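Pondholm Reading Rooms: report to the Papadopoulos Fund
Prepared by Trilok Tomar, 2025-04-06

Since October we have kept the evening reading room open in Dakbridge four evenings each week. In this period 139 adults came at least once, and 126 of them are now registered as regular learners. Our target was 129, so we are a little under. I expect we will reach it before the summer, when the farm work is less heavy and the evenings are longer.
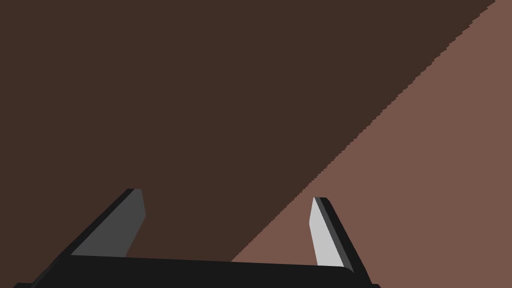
The largest cost was books. We spent 2279 pounds on graded readers and dictionaries, and the dictionaries went to the beginner group first. Fitzgerald Boateng leads this group and he asked for more titles with audio, as many learners practise on the bus to work. We ordered a second set from Plonex but the delivery is late, and I have written to them two times.
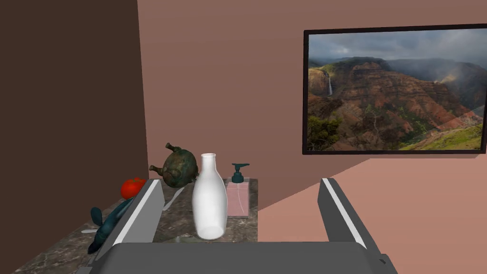 Attendance in the writing class is still weak. Some learners told us that the class starts too early for people who finish work at six. From next month it will start half an hour later - the teachers have agreed to this. We will also try a short class for letters and forms, which was requested by several parents.
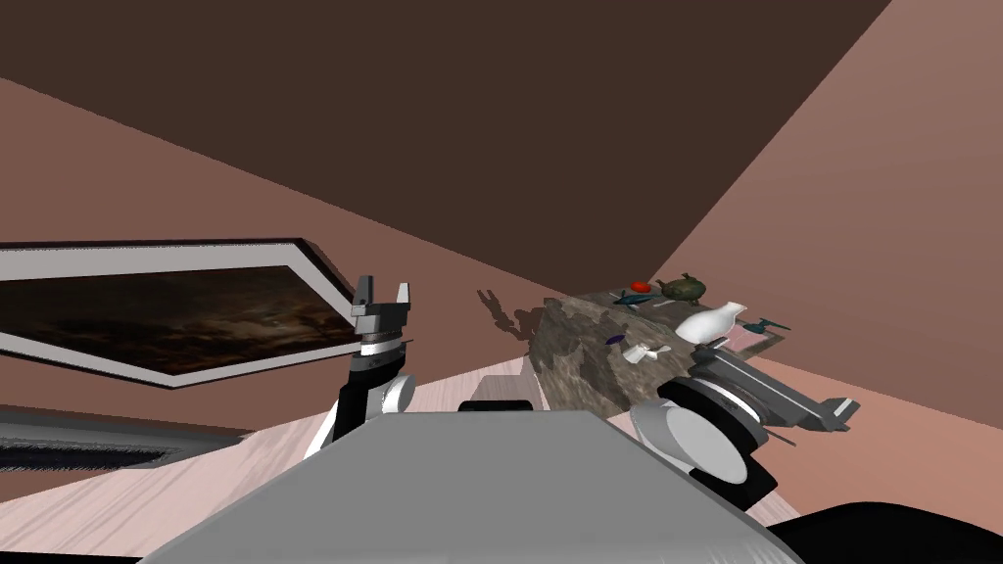 The painting on the left wall.

Still open: the rent for the second half of the year, and the training day for new tutors. I will send the figures for both with the next report.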